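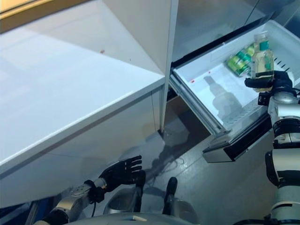 Kapitel 7
Hausarbeit und Handgriffe: Was Maschinen heute können

Lernziele

Nach diesem Kapitel sollten Sie
den Unterschied zwischen Aufgabe und Handgriff erklären können,
typische Fehlerquellen beim Greifen benennen,
eine Erfolgsquote lesen und kritisch einordnen können.

7.1 Die Frage am Anfang

Getränke einräumen. Schublade auf, Flasche rein, Schublade zu. Ein Kind kann das mit vier Jahren, wenn die Schublade nicht zu schwer geht. Und die Maschine? Kommt darauf an. Genau um dieses »kommt darauf an« geht es auf den nächsten Seiten.

In Kapitel 6 ging es um die Werkhalle. Gleiche Teile, gleiche Lage, gleicher Takt. Dort läuft vieles seit Jahrzehnten ohne Hand. Im Haushalt dagegen: nichts liegt zweimal gleich. Dosen rollen. Flaschen sind mal voll, mal halb leer, das Gewicht ändert sich, der Schwerpunkt auch. Durchsichtiges Plastik ist für Tiefenkameras ein altbekanntes Ärgernis, glänzend weiße Flächen ebenso. Und eine Schublade ist kein Regal — man greift von oben hinein, die Wände stehen im Weg, der eigene Arm verdeckt die Sicht.

7.2 Aufgabe und Handgriff

Begriffe, kurz. Eine Aufgabe ist das, was der Mensch bestellt (»räum die Getränke ein«). Ein Handgriff ist das kleinste Stück davon, das man einzeln prüfen kann: anfahren, schließen, anheben, absenken, loslassen. Merken, kommt in jeder Übung wieder vor.

Wichtig: Die Fehler multiplizieren sich. Gelingt jeder Handgriff in 95 von 100 Fällen und braucht man davon zehn hintereinander, dann geht die ganze Aufgabe nur noch in rund 60 von 100 Fällen gut. Vorausgesetzt, die Fehler sind unabhängig und es wird nichts wiederholt. Beides stimmt in der Praxis selten, als Faustregel reicht es trozdem.

7.3 Fallbeispiel Drorkunura

Das Labor Drorkunura in Trosemville hat 22 Küchenaufgaben festgelegt und dafür 3.136 Einzelversuche ausgewertet. Zählregel: Erfolg nur, wenn am Ende alles am Platz ist und niemand eingegriffen hat. Streng, aber fair. Am besten schnitten die Aufgaben mit festen, trockenen, undurchsichtigen Gegenständen ab. Am schlechtesten: Beutel, Folien, nasses Geschirr. Flaschen und Dosen irgendwo dazwischen, mit einer auffälligen Schwäche beim Loslassen. Gegriffen wurde meist sauber, abgestellt oft schief.

Die Firma Ivamov wirbt dagegen mit 400 fehlerfreien Durchläufen am Stück. Klingt besser. Aber: eine Küche, ein Flaschentyp, ein Startpunkt. Solche Zahlen sind nicht falsch, sie beantworten nur eine andere Frage. Wer sie vergleichen will, muss zuerst die Versuchsbedingungen nebeneinander legen (Tabelle 7.2).

7.4 Und die Zeit?

Wird gern vergessen. Die Werkstatt Dzene ließ 800 Teile aus einer Kiste in Fächer sortieren, einmal von Hand, einmal maschinell. Die Maschine war langsamer, lief dafür über Nacht durch. Im Lager ein gutes Geschäft. Zu Hause vielleicht auch — wen stört es, wenn das Einräumen länger dauert, solange man nicht daneben stehen muss? Beim Kühlgut allerdings schon: offene Schublade heißt Kälteverlust, also zählt dort jede Minute.

Vorläufige Antwort auf die Kapitelfrage: einzelne Handgriffe ja, ganze Aufgaben manchmal, ganzer Haushalt nein. Die Begründung folgt in den Abschnitten 7.5 bis 7.9, zuerst die Greifplanung, dann das Ablegen, dem die meisten Lehrbücher zu wenig Platz geben.

Zur Vorbereitung

Räumen Sie zu Hause eine Schublade ein und schreiben Sie jeden Handgriff einzeln auf. Auch das Nachfassen. Auch das Umdrehen einer Dose, die falsch herum liegt. Die Liste bitte aufheben, sie wird in Übung 7.3 gebraucht.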